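Handout 5: Collecting grasp demonstrations by hand

Course: Robot Manipulation Projects. Notes by Buppha Suwannarat. Updated 31/03/2023.

This handout covers the bottle task, which both project teams share. Read it before your next lab slot and bring a copy with you. The Drultitz team should also reread the calibration notes, as last year's marker settings no longer apply.
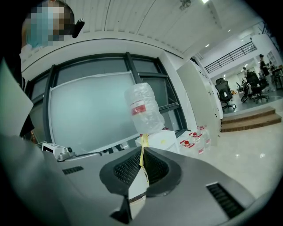 *Reading time: 2 minutes*

## What you are recording

One demonstration is one complete movement: approach, close, lift, place, open, back away. Start with the jaws open and end with the jaws open. If you stop halfway to talk to somebody, mark the take as bad and do it over.

Plastic water bottles are harder than they look. The walls are thin and give under the pads, so the jaw opening at contact tells you little about how firm the grip is. Close slowly. Try grasps with the cap up and with the cap down.

## File names and logs

- Team name, then take number, then your initials.
- Bad takes stay in the folder. Add `_bad` to the name.
- Write the object in the log before you start the take.

The Kernmont set ended at take 1271. Start yours at 1418 so that the numbers don't overlap when we merge.

## Working side by side

Two people can record at the same time if they agree on who moves first.

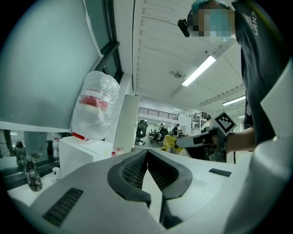 Huw Lougher asked whether a take still counts when the other person's gripper comes into view, and thought it should, given that a robot will be working near people and moving things anyway. I agree, with one limit: the other gripper must not touch your object between the approach and the release. If it does, use the `_bad` ending.

Keep the marker board on your gripper flat and clean. Fingerprints and glare both cause lost tracking. Check the preview before the first take and again after any bump.

## Due in April

Each team hands in its log, its folder of takes, and 2 pages on the grasps that failed. Group the failures by cause. Tassanee Noiphan will collect the drives. Questions about the merge script go to Prasert Chaimongkol.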